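Notes for Unit 4: Cotton fabric, weave and shrinkage
Course: Textile Care and Simple Repair, Plurside Evening School

Please read these notes before the January session. We will not repeat the part on yarn, so if you missed Unit 3, borrow the notes from a classmate.

## 4.1 Warp and weft

Every woven fabric has two sets of yarn. The warp runs along the length of the cloth, and it is held tight on the loom. The weft goes across, over and under the warp. In a plain weave the weft goes over one and under one. In a twill it goes over two or three and under one, and each row moves one step to the side. This step makes the diagonal lines which you can feel with a fingernail.

Denim is a twill. In the classic type, the warp is dyed with indigo and the weft is left white or natural. Because it is a warp-faced twill, the right side shows mostly blue and the wrong side is much paler. Students often ask me if the cloth is printed on one side. It is not, the difference comes only from the weave.

## 4.2 Why indigo fades

Indigo does not go deep into the cotton fiber. The yarn is dipped, taken out into the air, and dipped again, and the dye builds up in layers near the outside of the yarn. The core stays light. When the surface is rubbed, small pieces of dye come away and the light core begins to show. For this reason the knees, the pocket edges and the folds lose color first.

A fold which is kept in the same place for many months can also become a pale line, especially if the cloth is rubbed there. For storage I recommend to fold in a different place each time.

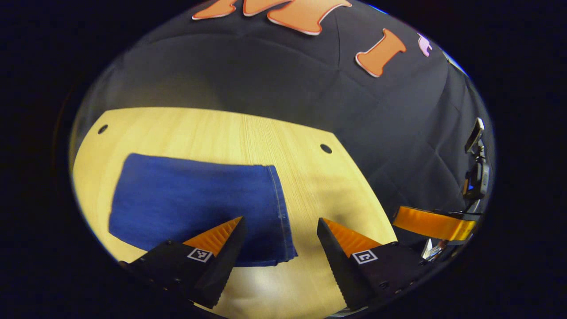

*Fig. 4.1. Blue denim, folded and lying flat on a light wooden table.*

## 4.3 Shrinkage

During weaving and finishing the yarns are stretched. When the cloth gets wet, the tension is released and the cloth becomes shorter, usually more in the warp direction than in the weft. Cloth which was pre-shrunk at the mill changes only a little. Unwashed cloth can change a lot, so we always test before cutting.

The test we use in class:

1. Cut a square piece, not from the edge of the roll.
2. Mark a line of 50 cm in the warp direction and another of 50 cm in the weft direction. Use a thread, as chalk will wash out.
3. Wash and dry the piece in the same way as the finished garment will be washed.
4. Press it lightly, without pulling.
5. Measure both lines again.

Shrinkage in percent = (first length − new length) ÷ first length × 100

If the warp line is now 48.5 cm, the shrinkage is 3 percent. Write the warp and the weft results separately. Do not take the average, it has no use for cutting a pattern.

## 4.4 Washing

- Turn the garment inside out and close the zipper.
- Use cool water and a mild detergent without bleach.
- Wash dark denim alone the first few times.
- Dry in the shade. Strong sun makes the color weaker.

Salt or vinegar in the first wash is advice that many of us heard at home. I have tried both and I did not see a difference in indigo, but you are welcome to make your own comparison with two pieces from the same roll.

## 4.5 Homework

Take one piece of the Osari cloth and one piece of the Roman cloth from the shelf in room 119. Do the shrinkage test on both, and write your results on one page. Add a short note on the hand of the cloth (stiff, soft, dry, smooth) before and after washing. The sheet is worth 10 points.

For those who missed the last order from Clandside: the sample book has the number 2656, and you need to give this number at the counter.

Next unit: seams for heavy cloth, needle sizes, and how to sew over a thick hem.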